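Seven coves before lunch: a boat skipper on the quiet side of Grondlow

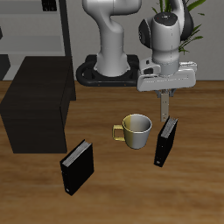

A two-tone mug in the middle of a wooden tabletop, with a black binder standing near the right side.

The skipper of the Areck ferry has been running visitors along the coast of Grondlow for most of her working life, and she still leans over the rail to look at the water. "Every morning! My sister thinks I'm mad. But the color by the Wynne rocks at eight is different from the color at nine, and I don't want to miss either one."

We met on the harbor wall in October, when the big hotels had closed and the bakery was back to its winter hours. It's her favorite month. The sea is still warm enough for a long swim, she says, and you can hear the goat bells from the boat.

Her route takes in seven coves, most of them with no road at all. The crossing to the farthest one takes 90 minutes if the wind behaves. "People ask me which is the best, and I always say the second, because everybody is in a hurry to get to the last. It has a freshwater spring right at the back of the beach, under the fig trees. You swim, you rinse off, you eat figs. What else do you want from a day?"

Getting to Areck is easier than it used to be (a bus now meets the evening flight), but she would like visitors to stay longer once they arrive. The village has about 400 people, two tavernas and a chapel with a painted ceiling that she insisted on showing me before we talked about anything else.

And for those who get seasick? She laughed. "Walk! The old mule path goes over the hill to Wynne, and it's gorgeous, all thyme and sage. Bring real shoes, though. I've carried home plenty of people in flip-flops."

The boat leaves at 8:30 from the steps below the chapel. Tickets are sold on board, cash only, and dogs ride free.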